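Sorting it out: a toy library's weekly tidy

13 May 2018
By the Niltlow newsletter desk

Print this page | E-mail this page

The woman who runs the Pilia toy library in Niltlow has a simple rule for small toys: they all go back together first, and they get sorted later. We asked her how she keeps up.
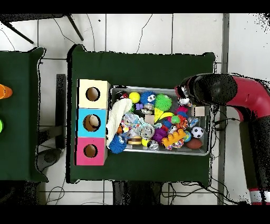
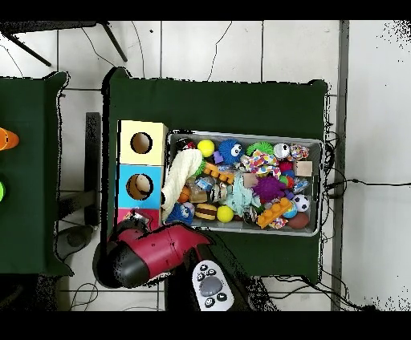
Small toys packed in together, next to the boxes with round holes in the top.

How often do the small toys get sorted?

"Once a week, after the last family has gone. Balls first, then blocks, then play food. Anything chewed goes in the trash."

The library has 52 member families and lends up to 13 toys to a household at a time. She said balls are borrowed more than anything else and come back in the worst shape. She wipes the smooth ones by hand. The spiky ones soak in a sink of dish soap for 29 minutes, the length of her lunch break.

Cloth and rope toys are handled separately. "They go in the washer on cold and then on a rack. I don't use the dryer, it ruins the knots."

She bought most of the stock secondhand, some of it from the Yuan Street sale in October. Replacements cost her $60 last year, nearly all of it for balls.

"People ask for puzzles," she said. "I tell them to bring me one with all the pieces."

Print | E-mail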